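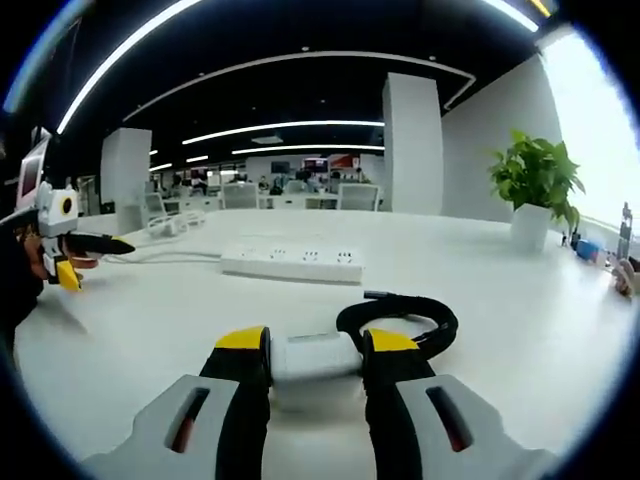 So, November, halb acht morgens, ich bin schon im Büro und habe beschlossen: Heute ist der Kabeltag. Ich nehm euch mit, weil ich sonst nach zehn Minuten aufgebe und Kaffee trinken gehe. 1/15

Zur Vorgeschichte: Wir sind im Sommer mit Vanags auf die große Fläche gezogen, alles offen, weiße Tische, weiße Stühle, weiße Säulen. Sieht super aus! Bis der erste Mensch ein Ladegerät braucht. Dann liegt auf jedem Tisch innerhalb einer Woche ein Nest aus schwarzen Kabeln, und auf Weiß sieht man halt wirklich alles. 2/15

Der große Tisch ist am schlimmsten. Da sitzt niemand fest, also legt jeder was ab und geht wieder. Steckdosenleiste in der Mitte, Kabel dran, Kabel daneben, irgendein Stecker, der zu keinem Gerät mehr gehört. Ich hab im Oktober mal in die Runde gefragt, wem das alles ist. Antworten: null, aber fünf Daumen hoch 5/5 Sterne für die Beteiligung. 3/15

Erster Schritt, und der tut weh: alles ausstecken und an ein Ende vom Tisch schieben. Wirklich alles. Ich wollte zuerst nur die Kabel sortieren, die »offensichtlich im Weg« sind. Hab ich schon zweimal so gemacht, hält bis zur Mittagspause. 4/15

Was am Ende da lag: 142 Teile. Ja, ich hab gezählt, ich mache das für die Inventarliste und auch ein bisschen, damit ich im nächsten Teammeeting eine Zahl sagen kann. Dazu gehören allerdings auch die beiden Schubladen im Rollcontainer, von denen ich nichts wusste :D 5/15

Zweiter Schritt: Stapel. Bei mir sind das Strom, Daten, Bildschirm, Ton und »keine Ahnung«. Der letzte war nach einer halben Stunde der größte. Falls jemand weiß, wofür man so einen winzigen schwarzen Stecker braucht, von denen ich jetzt eine ganze Tüte habe – bitte melden, ich meine das ernst. 6/15

Aufwickeln! Mein Lieblingsthema. Bitte nicht um den Ellenbogen und bitte nicht stramm ums Netzteil. Lockere Schlaufe, so groß wie eine Handfläche, jede zweite Runde andersrum gelegt, Klettband drum, fertig. Das Kabel kringelt sich dann auch nicht mehr quer über den halben Tisch, sobald man es hinlegt. 7/15

Klettband übrigens die Rolle von Filtuvon, die man selbst zuschneidet. Die vorgeschnittenen sind mir immer entweder zu kurz oder gleich doppelt so lang wie nötig. Nachteil: Man hat danach überall diese kleinen Fussel am Pulli. Dunkler Pulli heute. Tja. 8/15

Zur Leiste selbst. Weiß, vier Steckplätze, wir haben davon mehrere, und ich mag sie eigentlich. Die liegt jetzt in der Mitte, weil dann alle drankommen. Die Zuleitung geht aber einmal über die Platte und da bleibt man mit dem Ärmel hängen. Ich hab überlegt, sie unter den Tisch zu schrauben, aber dann krabbelt wieder jemand mit dem Laptop in der Hand auf dem Boden rum. 9/15

Kompromiss: Die Leiste bleibt oben, rückt an die hintere Kante, und die Zuleitung läuft durch einen Kabelkanal am Tischbein nach unten. Kanal ist von Treverex, selbstklebend, Nummer 1409 im Katalog, falls jemand suchen will. Vorher die Platte mit Spiritus abwischen, sonst liegt das Ding nach zwei Tagen auf dem Teppich. Frag nicht. 10/15

Und bevor wieder jemand fragt: Nein, die Pflanze kommt nicht weg! Der weiße Topf steht super da, die Fensterseite ist gleich nebenan und sie ist das einzige Grüne auf dem ganzen Tisch. Sie bekommt nur eine Regel: im Topf keine Stifte, keine Büroklammern, kein kalter Kaffee. Letzteres stand leider schon mal zur Diskussion. 11/15

Für den Kleinkram hab ich jetzt die Flurkatano-Boxen, die stapelbaren mit Deckel. Beschriftet mit Malerkrepp, weil ich den Etikettendrucker nicht finde. (Der ist vermutlich in einer Kiste, auf der »Etikettendrucker« stehen würde, wenn ich den Etikettendrucker hätte.) 12/15

Zwischenstand kurz vor zwölf: Die Hälfte vom Tisch ist frei, der Strom-Stapel ist komplett aufgewickelt, der Ton-Stapel auch. In der »keine Ahnung«-Box hängt ein Zettel, dass man sich bis Monatsende bedienen darf. Danach geht alles zum Elektroschrott und ich will kein Gejammer hören. 13/15

Weil schon drei Leute per DM gefragt haben: Die Inventarnummern kleb ich nur auf Leisten und Netzteile, auf Kabeln hält das eh nicht. Wir sind jetzt bei 329, angefangen haben wir beim Umzug mit der 1. Wer Ordnung in der Tabelle will, kann gern selbst eine machen :) 14/15

Nachmittags dann der Rollcontainer und die Frage, wer da einen halben Adventskalender reingelegt hat. Drei Türchen sind noch zu. Ich mach jetzt erst mal Mittag. 15/15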